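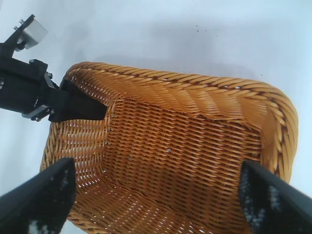
Shipping quotes far too high on basket listings after catalog import

Status: Resolved
Priority: Normal
Opened: August 20, 2021
Product: Nalau store manager, hosted
Add-ons in use: Marquez Rates (shipping quotes), Jaketti (label printing)
Customer: Brandov Home Goods

Problem as reported

After the last catalog import, checkout shows the wrong shipping price for woven baskets. A single rectangular wicker basket going to an address in the same state is quoted at $69. The same item was under $10 before the import. Other product types show normal prices. No change was made to the shipping zones or to the carrier account.

Customer has turned off checkout for the basket category until this is fixed.

Steps to reproduce

1. Open the storefront in a private window.
2. Add any basket to the cart, quantity 1.
3. Enter a domestic ZIP code and press Get Quote.
4. The ground rate is several times higher than expected. Express rate does not appear at all.

Expected: ground and express rates both appear, in line with the carrier's own calculator.

Log

Entry 1, support
Confirmed on the live store. Checked zone table, handling fee and markup. All are at the values the customer gave. Cleared the rate cache and asked for a new quote. No change.

Entry 2, support
Turned on request logging in Marquez Rates. The weight sent to the carrier is correct. The length, width and height fields hold the same numbers as the customer's spreadsheet, but the unit field says "in". The spreadsheet is in centimeters. The carrier is pricing a carton that is over its express size limit, which explains the missing express rate. Ground is being billed on dimensional weight.
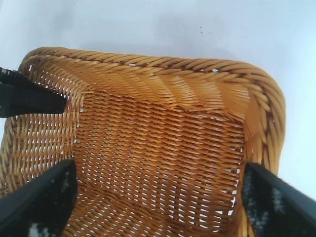
Baskets are hit hardest by this kind of error. They weigh very little for the space they take up, so the price comes almost entirely from the carton size. A dense item with the same unit error might not cross over into dimensional pricing and could go unnoticed for a long time. Asked the customer to export the full product table so every record can be checked.

Entry 3, customer
Export attached. We entered everything in centimeters, same as always. The unit is set once at the top of the sheet. The basket rows are new and were added at the bottom, below the existing 700 products.

Entry 4, support
Went through the export. The 700 older records have "cm" in the unit column. The 17 basket records have an empty unit column. Marquez Rates treats an empty unit as inches. Nothing wrong with the customer's sheet.

Entry 5, support
Tested the import on a copy of the store. Nalau reads the sheet in batches of 50 rows. The 700 older rows fill their batches exactly. The 17 new rows land in a final short batch, and the sheet-level unit is not passed to it. Repeated with the row order reversed: the last 17 rows lost their unit again, and this time the baskets were fine. The fault follows position in the file and has no link to product type.

Also tried a sheet padded with blank rows to fill the last batch. All units came through. Blank rows create empty draft products, so this is not a good workaround for a live store.

Entry 6, support
Passed to development with both test files. Workaround sent to customer:

1. Go to Products, then Bulk Edit.
2. Filter by "Dimension unit is empty".
3. Select all results and set the unit to cm.
4. Save, then go to Shipping, Tools, Clear Rate Cache.
5. Get a new quote on one product before turning checkout back on for the category.

Do not run the old sheet again after this. It will blank the unit on the same rows.

Entry 7, customer
Done. Ground is back to the old price and express shows up. One more question: labels printed from Jaketti still have the large carton size on orders placed earlier. Do those need to be redone?

Entry 8, support
Jaketti copies the carton size when the order is created and does not update it later. For orders not yet shipped, open the order, choose Refresh Package, and print again. Void the first label so it is not billed. For orders already shipped, the carrier measures the carton at the hub and any adjustment appears on the account statement.

Entry 9, development
Reproduced. The unit is now written to each row before the sheet is split into batches. Fix is in the current hosted release. Import will also stop with a warning if a row has dimensions and no unit. Stores running the self-hosted version will get the same change in the December release. Until then, add a unit column to the sheet and fill it in on every row.

Entry 10, customer
Ran a fresh import on the test store with the unit set at the top only. All rows show cm. Checkout is on again for baskets. OK to close.

Related settings: Shipping > Defaults > Fallback unit. This store was set to "in", the factory value. Changed to "cm" at the customer's request.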